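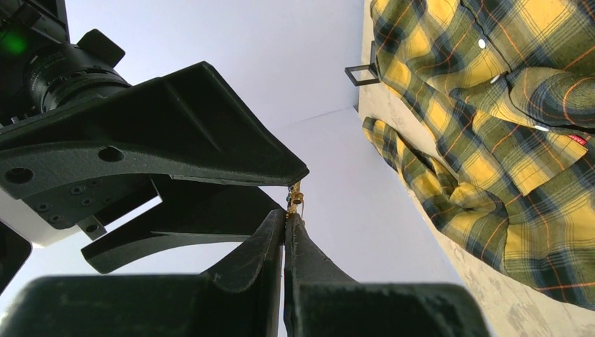
Ticket: Zipper on the Dranwood pouch splits open behind the slider
Opened: August 27, 2021
Opened by: Ragnheiður Toft
Product: Dranwood pouch, medium, gold-colored zipper pull
Status: Closed

Description of the problem

Hello. I bought two of these pouches from the Stedham shop in June. On one of them the zipper closes, but the teeth come apart again behind the slider. It begins near the middle and then the whole side is open. The pull itself is fine. It is small and shiny, and it is still attached well to the slider. The other pouch has no problem at all.

I use the pouch for sewing things, so it is not very full. I did not wash it in the machine.

What I tried before writing

1. Moved the slider back to the start and closed it again, slowly. Same result.
2. Rubbed a candle on the teeth. The slider moves easier now, but the teeth still open.
3. Looked for thread caught in the slider. I found a short one and took it out with tweezers. No change.

Please tell me if I should send it back, or if I can repair it by myself. I would prefer to repair it.

Reply from Stougaard Repairs

Thank you for the clear list. When the teeth open behind the slider, the slider is usually a little too wide. Please look at it from the side and compare the gap with the one on your good pouch. If it is wider, press it very gently with small flat pliers, first the left edge and then the right. Do not press the middle, and do not hold the slider by its pull. Test after every press.

Reply from Ragnheiður Toft

I compared them. The gap is wider on the bad one, and more on the left side than on the right. I put a piece of cotton cloth between the pliers and the metal so the gold color does not get scratched. After the first press it was still opening. After the second press on the left it stayed closed for half of the length, then opened at the same place as before.

One question -- is it possible to press too much? The slider feels stiff now.

Reply from Stougaard Repairs

Yes, so please stop there. We will post you a new slider, size 4, with the same kind of pull. You need to open the stitches at the closed end, take the old slider off and feed both sides of the tape into the new one evenly. Then sew the end again with strong thread. We suggest Nitis 400, but any polyester thread is good.

Reply from Ragnheiður Toft

The slider arrived. My first try was crooked, one side was ahead by two teeth, so I took it off and began again. Now it closes to the end and stays closed. I opened and closed it many times to be sure. The new pull is a little lighter in color than the old one, but I do not mind.

You can close the ticket. I keep the old slider for the pull -- it is still good.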